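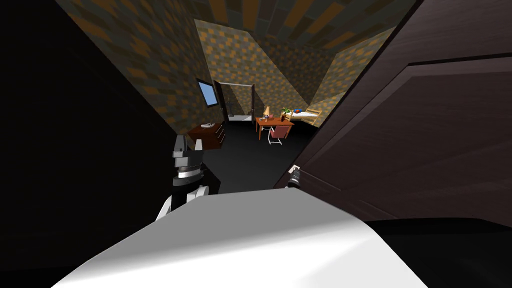

Chapter 2
Sparkling Wine: The Second Fermentation

Learning goals
After reading this chapter you should be able to
- explain where the bubbles in a bottle-fermented wine come from
- follow a lot from base wine to finished bottle
- read a dosage term on a label and know what it says about sugar

Key terms: base wine, tirage, lees, riddling, disgorgement, dosage

2.1 A wine made twice

Every bottle-fermented sparkling wine starts as a still wine. The grapes are picked early, while acidity is high and sugar is fairly low. The juice is pressed off the skins quickly and fermented dry. The result is called the base wine. It is thin and sharp, and few people would want a glass of it with dinner.

The winemaker then blends base wines from different plots, grapes, or years. At the Sterninari estate, which we will follow through this chapter, the blend is made in March. Cellar master Rizwan Navaratnam keeps each plot in its own tank until then. The Salen plot gives the most acid, and the Martens plot is softer and goes into every blend.

2.2 Tirage

At tirage, the blend is bottled with a measured amount of sugar and yeast and closed with a crown cap. The yeast ferments the sugar inside the sealed bottle. Carbon dioxide cannot escape, so it dissolves in the wine. The alcohol rises slightly as well.

Once the sugar is gone, the yeast cells die and settle. This deposit is the lees. Over months, the dead cells break down and release compounds that give the wine a fuller texture and a smell often compared to bread or toast. Sterninari keeps its standard wine on the lees for 15 months.

The cellar book entry for one lot reads:

Apr 10, 2018. Lot 844 bottled. Salen and Martens. Crown caps. Laid flat in lower cellar. K. Saha.

Kamrul Saha was the assistant on the bottling line. Entries of this kind matter later, when the winemaker has to decide which lot is ready to be disgorged.

2.3 Clearing the bottle

The lees must be removed without losing the pressure. In riddling, the bottles are turned and tilted by degrees until they stand neck down and the deposit rests against the cap. The neck is then chilled in a cold brine so that the deposit freezes into a plug. When the cap comes off, the pressure pushes the plug out. This step is disgorgement.

A little wine is lost each time. The bottle is topped up with the dosage, a mixture of wine and sugar, and sealed with a cork and wire cage. Section 2.4 covers the dosage terms in order, from driest to sweetest.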